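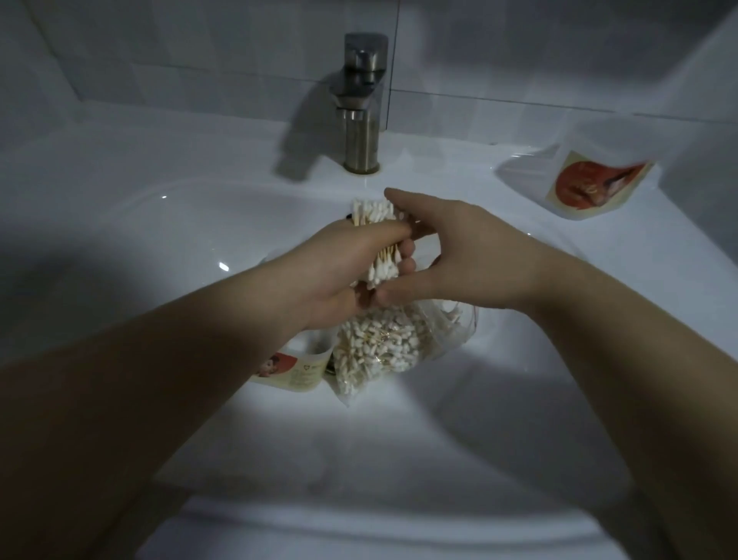

Kurniawati Rahman asks why a robot would need a rule for a job this small, when she can move a handful of cotton swabs without thinking. The answer is in the last two words. A person does the job without thinking. A robot has no such habit, so every part of the job has to be written down first.

What is a task standard?

A task standard is a set of written rules for one job. It says where the job starts, where it ends, and what is allowed in between. A robot that handles small objects may have a standard for each kind of object. Cotton swabs are a useful test item. They are light, they roll, and the stick bends if it is squeezed too hard.

The Hamel rules

The Hamel rules are used in the Trastau workshop for jobs done at a sink or a table. There are 12 of them. The first three matter most.

Rule 1. Show the job with bare hands first. A person does the whole job at normal speed. Sleeves are pushed up and watches are taken off, so that each finger can be seen.

Rule 2. Use both hands for different work. One hand holds. The other hand moves things. The two hands may trade, but the change must be clear.

Rule 3. Keep the spare items close. The bag or box stays within reach of both hands for the whole job.

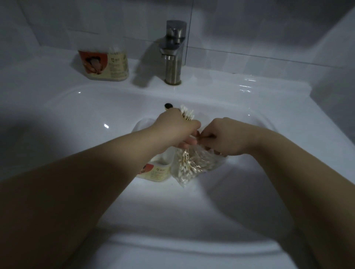 One hand holds the bundle upright while the other pinches a few swabs.

How hard is too hard?

The force of a grip is how hard the fingers press. A robot measures force with a sensor, a part that turns a push into a number. The standard gives a highest number for each object. If the sensor reads more than that number, the robot must stop closing its fingers. It then waits 3 seconds and tries again with less force.

A bundle is harder to hold than a single swab. The sticks in the middle touch only other sticks. If the grip is too weak, the middle ones slide out. If it is too strong, the outer ones bend. The standard therefore gives two limits for a bundle, a low one and a high one, and the grip must stay between them.

Who checks?

The robot is tested 48 times on the same job. A tester from Clultus fills in a form after each test. The form asks whether anything was dropped, whether anything was bent, and whether the robot stopped when told to. A dropped swab is written down even if the robot picks it up again. Swabs used in testing are not put back with clean ones.

The stop rule

Rule 12 applies to every job. A person must be able to stop the robot at any time with one button. The button is red and is kept outside the space where the robot moves. The robot may not start again by itself. A person has to look at the work area first and then press a second button.

Words to know

Grip: the way fingers or robot fingers hold an object.
Limit: the highest or lowest number allowed.
Sensor: a part that measures something, such as a push.
Standard: a set of rules that many people agree to follow.

Filed under: Robots and Rules, Ages 9 and Up

Related articles
Why Robots Have a Stop Button
How Zatport Sorts 525 Small Parts
What Does a Safety Tester Do?
Left Hand, Right Hand: Sharing a Job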